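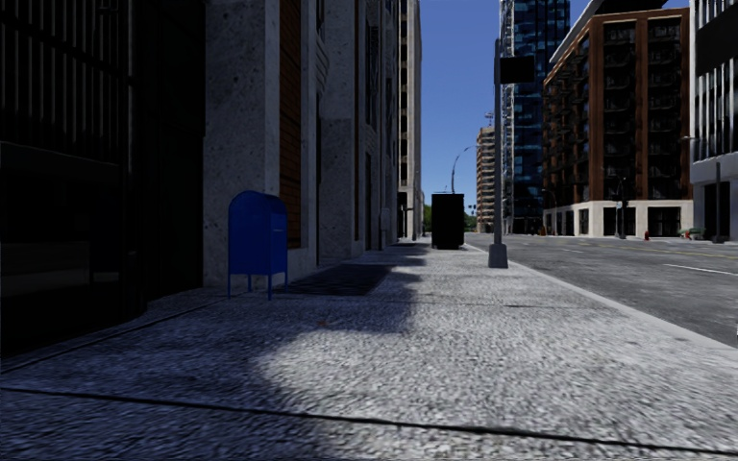
So how wide does a pavement need to be?
Wide enough for two people to walk side by side and a third to get past them without stepping into the road. I could stop there and we could all go and get a coffee, but I've been given the slot before lunch so I'm going to use it.

(Wait for people to sit down. Check the clicker works.)

Morning everyone. I'm here to talk about walking, and mostly about the boring kind. Going to the chemist, going to the bus, going back because you forgot your purse. For the past while I've been working on the walking plan for Jornden, and before that I did a smaller one in Batari, and I want to tell you what I'd do differently.

First thing. We sent out 4,000 paper surveys in Jornden and got 408 back. I was thrilled! My colleagues were less thrilled. But those 408 had writing all up the margins, and the margins were the best bit. We'd asked people how often they walked and how far, and what they wanted to tell us about was benches. And bins left out, and the one kerb by the post office that everybody trips on.

(Read out the bench one here. Slowly. It gets a laugh if you don't rush it.)

"I can get to the shop. I can't get to the shop and stand in the queue and get home." That was the whole comment. I've had it stuck over my desk since November.

Right, crossings. Keep this section short, I ran over last time.

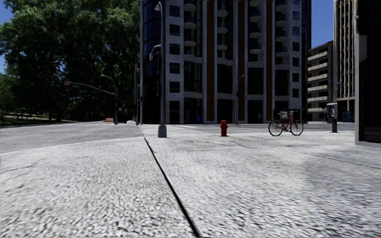 The rule I go by is that people cross where they want to be on the other side. Sounds daft when you say it out loud, but go and stand on any high street for an hour and watch. In Batari we'd put a lovely new crossing outside the library, and everyone carried on nipping over by the bakery, because that's where the bus stops. We moved the crossing in the end. Cost a fair bit more than asking the bus passengers would have done.

So in Jornden we went out and stood there. Eight in the morning, then again when school comes out, then after dark with a flask. If you take one thing home from me today, do the after dark one. A street you'd happily stroll down at noon can feel very different at six on a winter evening, and your drawings won't tell you that.

(Skip the bit on signal timings unless we started on time.)

Now, what's next to you while you walk. I used to think this was a planner's fussy little hobby. Then we did the Paredes walks, same distance, same sort of people, one route past shops and front doors and the other past a long fence. Afterwards we asked them to guess how far they'd gone. Nearly all of them thought the fence route was longer, and one chap was quite cross about it.
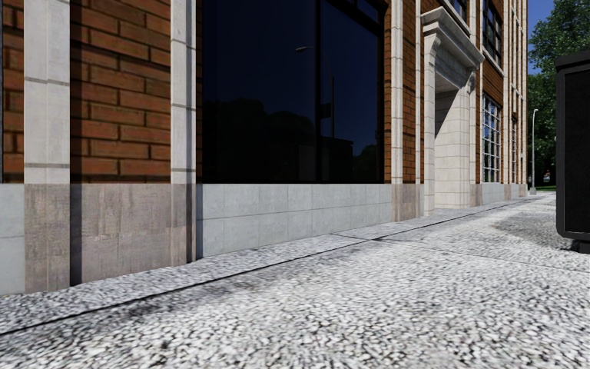
Brick, stone and a window: something to look at on the way.

You can't make people build windows, I know. You can ask early, though, and we've started asking before the plans are drawn. Skatisix, who did our mapping, added a layer for doors and windows, and it's the one the councillors always want to see.

Money. We had a pot of 1,000 for quick fixes, which is tiny, and it paid for paint, two second-hand benches and getting that post office kerb sorted. I've had more thank you notes about the kerb than about anything else I've worked on.

(Questions. If someone brings up cycling on pavements, say I'll be by the tea urn afterwards.)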